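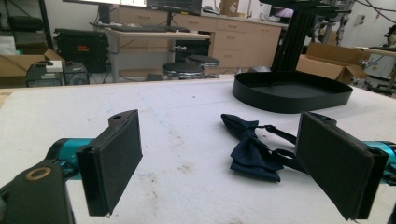
Should a pre-tied bow tie be stored with its strap fastened or open?

Store it open, at full length, with the slider left where the last wearer set it until the tie has been checked. A fastened strap pulls on the two stitched points behind the knot, and a satin tie left that way through a season comes out with the wings leaning to one side.

The question reached the accessories desk at Jastosmont more often than any other this spring, so this issue's storage item is given over to it. Last issue covered cummerbunds. Braces will follow in October, along with the corrected chart for clip widths.

The tie and its parts

A pre-tied bow tie has three parts that age at different speeds. The bow is two wings folded and held by a central knot, which is usually a short band wrapped around the middle and sewn closed at the back. The strap is a narrow length of the same cloth or of ribbon, adjustable by a slider. The closure is a hook and eye, or on some cheaper lines a plastic clip.

Straps fail first. Of 302 ties withdrawn from the hire stock over the last full year, most went out with strap or closure faults and sound bows. The bow itself was the cause in 62 cases. Those 62 were nearly all satin, and nearly all had a crease across one wing that steam would not lift.

Satin is the difficult cloth here. The glossy face is made of long floats that lie on the surface without being tied down at short intervals. They catch on a rough fingernail or on a hook left swinging. They also take a press mark from anything with an edge. Navy shows this more than black does under hall lighting, and it shows dust slightly less. Barathea and grosgrain are more forgiving and can be handled with less care, although members who hold mixed stock may find it easier to treat everything as satin.

Tray and bar

Two pieces of equipment cover most of the work: a shallow tray for ties that are being checked and a horizontal bar for ties that are waiting.

The tray should be oval or round, with a low raised rim and a flat, smooth base. Square trays are acceptable but straps tend to lodge in the corners and get pulled out by the slider. The base should be dark if the stock is mostly light and light if the stock is mostly dark. Where only one tray is kept, choose dark and do the lint check on a white surface beside it. Woven trays and baskets are not suitable. Felt lining was recommended in this newsletter some years ago and that recommendation is withdrawn. It sheds onto satin and it holds pins.

The bar should stand higher than the longest open strap in stock when that strap is draped at its midpoint. A simple T-shaped stand does this. The bar needs a smooth surface with no burrs at the ends. Run a piece of old stocking along it before first use and again whenever the stand has been moved; a burr will pull a thread at once. Painted bars should be left a full week after repainting.

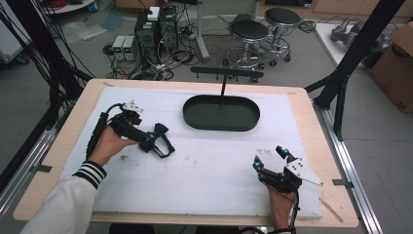 Oval tray and T-shaped stand on a taped-down white board.

Tray in front and stand behind is the arrangement used in the Wilov bench sheet, and it suits right-handed and left-handed staff equally. The tie goes down on the surface first, is checked, goes to the tray, and is hung once its record has been updated. If the stand is placed to one side, the sequence still works, but straps get dragged across the tray rim on the way to the bar.

The surface

Any white board or tabletop will serve for checking. Foam board is light and cheap, and can be taped at the corners so that it stays put. It marks quickly. Gray smudging is normal and does not matter as long as it does not transfer. Test this by rubbing a scrap of white cotton across the most heavily marked area. If the cotton picks up color, wipe the board with a damp cloth and test again when it is dry. If it still picks up color, replace the board.

Pencil lines on a checking surface should be treated as a fault even though they are faint. Graphite moves to pale satin very easily and is hard to get out without leaving a ring. Members who measure straps on the board are asked to use a strip of tape with the marks on it instead. The tape can be peeled off when it gets worn.

Checking procedure

1. Lay the tie face up with the strap running off to one side in a loose loop. Do not straighten the strap yet.

2. Look at the wings at a low angle, under one light. Creases and pulled floats show as a break in the shine. Overhead light alone will miss them.

3. Press the knot lightly between finger and thumb. It should not rotate. A knot that turns on the bow has lost its back stitch and goes to repair.

4. Turn the tie over. Check the two points where the strap enters. Loose ends longer than a grain of rice are trimmed, never pulled.

5. Move the slider along its full travel and back. Stiffness at one point usually means lint folded into the strap, and a soft toothbrush clears it.

6. Close and open the hook or clip once.

7. Record the result and place the tie in the tray, face up.

Steps 2 and 3 account for most of the time. An experienced checker does not need to slow down for the others. New staff tend to skip step 5 when the slider happens to be sitting at a common collar size, and this is the step that returns the most complaints from customers when it is missed.

Wings that sit unevenly are not always faulty. With the tie lying on a table, the lower wing will drop toward the surface and the upper one will stand away from it, and the bow can look twisted when it is sound. Judge symmetry with the tie hung from its strap or held at collar height.

Records

The Jastosmont store holds 2268 bow ties at present, across all cloths and colors. At that size a written card per tie is no longer practical, and the store has moved to a woven number tape sewn to the inside of the strap, on the side away from the slider. The tape is 6 mm wide. Iron-on labels were tried and lifted at the corners within a few cleanings.

Members with smaller holdings can continue with cards. If you do, write the strap type on the card as well as the cloth. Replacement straps are sold by type and the older stock does not match the current range.

Number tape is available through the Yazzie group order in rolls of 1000. Rolls can be split between two members, but the numbers must run on in sequence, so please agree on the split before ordering and state it on the form. The closing date for the order will be given in the next issue.

Hanging and long storage

For storage of up to a month, the bar is sufficient. Hang each tie by the middle of its open strap with the bow on one side and the closure on the other. Leave a gap the width of a wing between neighbors. Cover the stand with a cotton sheet if it is in a room where people work.

For longer storage, take the ties off the bar and lay them in shallow drawers in one layer, face up, with the strap coiled loosely beside the bow. Do not wrap the strap around the bow. This is the most common arrangement seen in incoming stock and it puts a line across both wings. Acid-free tissue may be placed between the wings and the knot on ties with a high central fold. It is optional for flat bows.

Plastic bags are not recommended for satin. If bags have to be used for transport, leave them open at one end and empty them on arrival.

Steaming

Steam only from the back, with the head of the steamer a hand's width away, and let the tie hang until it is completely dry before it goes back in the tray. A crease that remains after two passes should be left alone. A third pass tends to dull the face around the crease, and the dull patch is more visible than the crease was.

The Bornanix press cloth mentioned in the cummerbund item is too heavy for this work. A single layer of cotton lawn is enough where a press cloth is needed, and for most bow ties none is.

Correction

The strap chart in the last issue gave the slider sizes in the wrong column for ribbon straps — read the second column as the first and the first as the second. Cloth straps were printed correctly. A replacement chart is enclosed with the paper copy of this issue, and those who receive the newsletter by e-mail can request it from the accessories desk.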